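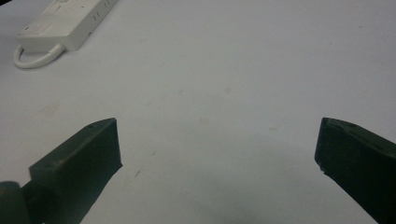 July, Sunday evening
Posted by Ragnheiður Ingvarsson

I've printed the jaws for this gripper six times now, and I think I'm finally ready to leave them alone for a while. The first few sets were way too skinny and flexed like crazy whenever the servo pulled them in, so I kept making them fatter until they turned into the blocky green things you see now, with the squared-off tips and the little round hole near the end of each one. The holes are for bolting on rubber pads – I haven't settled on a pad yet, so the tips are bare. The right one is already a bit chipped at the lower corner. I could reprint it, but the spool is nearly done and I want what's left for the wrist cover!

So, the servo. I bought a Vekon for this build and it's fine, pretty quiet, but the horn it came with had a sloppy fit and I lost a whole evening thinking my code was bad. I'd ask the jaws to go to 100 and they'd stop at 99, then 103, then 99 again. I rewrote the smoothing twice (twice!) before I grabbed the horn with my fingers and felt it wiggle. A metal one from the parts drawer at Forkell fixed it in about 10 minutes. Forkell is the shared workshop I go to, if you're new around here – big tables, one good printer, one printer we don't talk about.

Next up is the handle. Right now I hold the whole thing by a piece of broom handle and my wrist gets sore pretty fast. I want something more like a drill grip, with a trigger under the first finger, so opening and closing feels natural and I don't need my other hand on the knob. I've got a sketch but the trigger spring is giving me trouble, they're all either too stiff or they don't come back all the way. If you've got a favorite spring for this kind of thing, leave a comment, I'll try pretty much anything.

I'll put the jaw files up once the hole spacing is final. Probably after the pads show up.

Recent posts
Why my Pravby shelf became a printer stand
Wiring the Han board, part 2
Broom handle grip: the first version
Cleaning a clogged nozzle without crying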